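How Do You Test a Robot's Hand?

Pick up a pencil. Now pick up a cup. You did not have to stop and plan where each finger should go. A robot does have to plan, and the part it uses to hold things makes a big difference.

That part is called a gripper. Some grippers have two flat fingers that close like a clothespin. Some have three fingers. Some use a suction cup and air. Some robots skip gripping and use a plain rod to push things where they need to go.

At the Dristholm workshop, Bo-ram Nam compares these tools. She wants to know which one works best on which shape. To find out, she gives every tool the same job, with the same blocks on the same board.

Why blocks?

Blocks are simple, but they are not all easy. A cube has flat sides that face each other, so two fingers can squeeze it. A cylinder is round and can roll if it tips over. A triangular block is harder, as its sides slant and it may twist when it is squeezed. A star has points and dents, and a finger might land on either one.

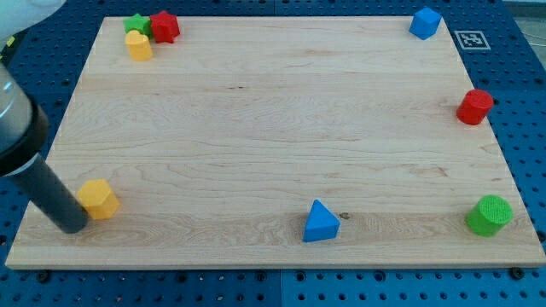 A dark rod with a rounded tip comes down beside the yellow hexagon. The square black-and-white tag lies on the blue table, past the far edge of the board.

The tag is a marker for a camera. A computer knows how big the tag is and what its pattern looks like. When the camera sees it, the computer can work out where the tag is, and that helps it work out where other things are too.

What counts as a good try?

Bo-ram uses two tools called the Plavport and the Keltero. Each one gets 20 tries with each shape. A try is good if the block ends up in the right place and is still standing. If it falls over, slides off the board, or bumps another block, the try is marked as a miss.

One try does not tell you much. The robot might be lucky, or a block might be turned a little differently. That is why she repeats the test so often. By November, her notebook had 3,511 tries in it.

Try it yourself

You need a few small blocks and an unsharpened pencil. Put a block on a table and push it to a new spot with the eraser end. Push in the middle of one side first. Then push near a corner and watch which way the block turns. Write down what happened for each shape.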